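May 10, 2026. Folding set, grasp-width and pose sync

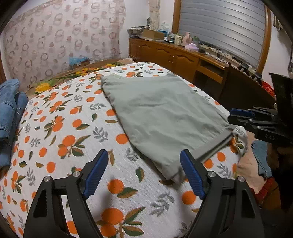
Left wrist view, both pads open, short of the near end of the grey garment. Second gripper (045) in at the right.

Went through the Wollstead bedroom recordings with Sioned. 317 episodes in the folder, 300 of them usable once the short ones are dropped. The other 17 stay in the reject list for now, not deleted.

Main job was the time offset between the two grippers. The loader was matching poses by nearest timestamp and taking whatever it got, so when one side dropped a packet the other side's pose was reused without a warning. Changed `align_streams` to interpolate and to flag any gap over 22 ms. Reran on the full set. 973 flagged gaps, nearly all in the first second after start. Trimming the first second is the cheap fix and I've put it behind a config switch, default on.

Pose tracking on this bed is better than I'd guessed. The fruit print on the sheet gives the tracker plenty of corners. Worst case will be when a big dark garment fills the view, so the jeans episodes need checking by hand. Mali has the plotting script.

Grasp detection still poor on folded edges. The segmenter takes the grey garment and its darker band as two items and the planner then offers a grasp on each. Tried merging masks that share a long boundary. Fixes the band, but also joins things in a pile that should stay apart. Left it on the branch, not merged.

Lens model: still the old calibration. Straight edges near the border of the view come out bowed after undistortion, so the file is wrong for this lens. Tegwen to redo it before anyone trains on the cropped version.

To do
- check jeans episodes for drift
- new calibration file (Tegwen)
- mask merge: try a colour threshold as well as boundary length
- ask Morfudd whether the Jolthorpe set has the same start-up gaps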